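Tarkberg College robotics course: notes from the July visit

The manipulation project is run by Geeta Chaturvedi with nine second-year students and takes up most of the ground floor of the old engineering block. I was there for one afternoon and saw two of the groups at work. Travel from the station is by the 41 bus, and the entrance is at the rear.

The brief this year is retail handling. Each group has to plan and program the movement of loose produce between a display surface and a shopping basket, then hand over the code, the logs and a short report. The overall budget is 2,000 pounds per group, most of which goes on fingertips and replacement cables. Control software is built on Tronora, which the college has used for some time and which Csaba Szalai, the lab technician, described as adequate.

Mangoes are the main test item. They are smooth, vary in shape and mark easily, so grip force has to be set low and the approach angle matters. Ximena Maldonado's group approaches from above and closes across the short axis of the fruit. Joaquín Retamal's group prefers a shallow side approach, but this needs clear space next to the fruit and fails when several are lying close together.

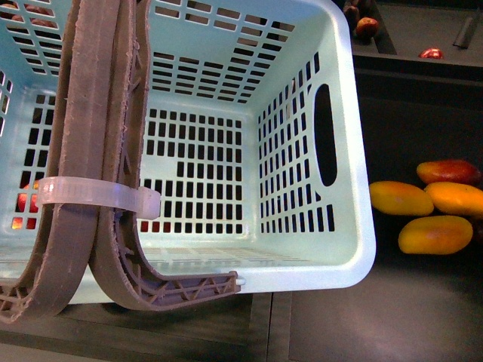
The basket gave more trouble than the fruit in the early weeks. Hinged handles can shift when an arm brushes against them, and the planner treats the basket as a fixed shape. The groups now tie the handles together with a cable tie and leave them folded down to one side. That costs some of the opening, and the drop position has been moved across to suit. Perforated walls are a second difficulty. The depth readings pass through some slots and not others, so the basket is entered in the model by hand from measured dimensions.

Assessment is by 24 timed transfers. A dropped item ends the attempt, and contact with the rim loses half a mark. Chia-jung Wan keeps the log for Ximena's group and showed me the entries for the previous session. Most of the lost marks were for rim contact. The remainder came from the vision step, where two touching mangoes had been read as one.

Visitors should bring flat shoes and sign in with Csaba. Parking is limited. The written reports will be available from the department office once they have been marked.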